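Tultau Reading Rooms: progress report, spring to November

Hi Clementina,

You asked for something you could read over a cup of coffee instead of another spreadsheet, so I've written this the way I'd tell it to you if you were sitting in our kitchen. The numbers are in here too, I promise, just not in columns.

The big news first. The Duvbridge reading room is open five afternoons a week now, up from three when I last wrote, and it has been busy pretty much since the day we changed the hours. We've lent 3308 books since the spring. Of those, 1553 went to kids under twelve, and I'd love to tell you they were all classics, but a whole lot of them were about sharks. Fine by me! A kid who has read every shark book we own will sooner or later pick up the one on whales, and then we've got them for the winter.

We have 576 card holders across the two rooms. The target we agreed on was lower than that, and I did wonder if we'd set it too low, but then I remembered how quiet the first month was (I spent one entire afternoon reorganizing the poetry shelf by height). What made the difference was Ruby-Lee going around to the schools with a box of cards already made out, so that a child could take one home that same day and only needed a parent's signature to start borrowing. Before that we were sending forms home in backpacks, and you know what happens to paper in backpacks.

Nepia is a different story. The room there is smaller, the heating is moody, and the bus that used to stop outside now stops at the bottom of the hill. Older readers feel that hill. We lost a few of our regulars over the summer and I won't pretend otherwise. Ruby-Lee suggested we take books down to them, so twice a month she loads up her car and parks by the bus stop from two until four. It's very low-tech, a couple of crates and a folding chair, and people have started leaving her notes about what they want next time. One lady wants anything with a lighthouse in it. We're running out of lighthouses.
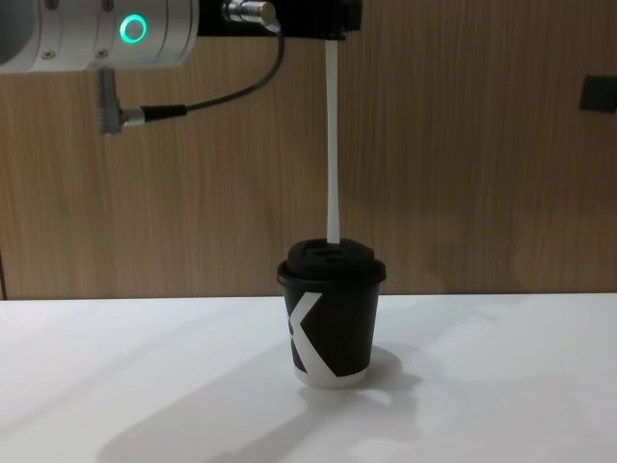

I should talk about the catalog, which took up far more of my summer than I budgeted for. We moved everything over to Flilano in June. The old system was one long document that I'd been adding to for years, with my own abbreviations, half of which I could no longer read. Typing it all in again was dull work and I'm glad it's over. The good part is that someone in Nepia can now see what's on the shelf in Duvbridge and ask for it, and it shows up with the next crate. The bad part is that Flilano insists on a publication year for every single book, and we own plenty of donated paperbacks with the front pages missing. I've been leaving those in a pile behind the desk. The pile is getting tall.

On to the evening group for adults who want to get more comfortable with reading. You'll remember we weren't sure anybody would come. Well, 32 people signed up, and most of them are still with us! We split them into two groups in September so that everyone gets a turn to read out loud, or to pass if they'd rather. The first book we chose was a mistake, much too long and with four characters whose names all started with M. We switched to short stories and recipes and letters to the editor, and it got a lot livelier. The argument over a recipe for bean soup went on well past closing and I had to start turning off lights.

Money. We're under on furniture, over on postage, and dead on for everything else. Furniture is low because the school in Duvbridge gave us their old library tables when they bought new ones. Postage went over because I mailed out overdue letters, and I've stopped doing that. Most of the late books came back anyway once I put a drop box by the door. If you're okay with it, I'd like to move what's left in the furniture line over to large-print books. We get asked for them every week and the shelf is embarrassing.

A few things that didn't happen. The author visit fell through when she got sick, and we're still trying to find a new date that suits her. The story hour in Nepia never really got going. I had it at ten in the morning, and the parents who might have come were at work. I want to try it again after school, with snacks this time. And the sign for the front of the building is still leaning against my hallway wall, waiting for somebody with a longer ladder than mine.

Between now and the next report I'm planning to get the large-print shelf filled, clear that pile behind the desk, and talk to the bus company about the stop. Ruby-Lee has already written to them once and got back a very polite letter that said nothing at all. She's writing again.

Could you let me know about the furniture money when you get a chance? The supplier is holding a price for us until the end of the month. I'm in Duvbridge most afternoons, and the door's open until six if you feel like stopping by.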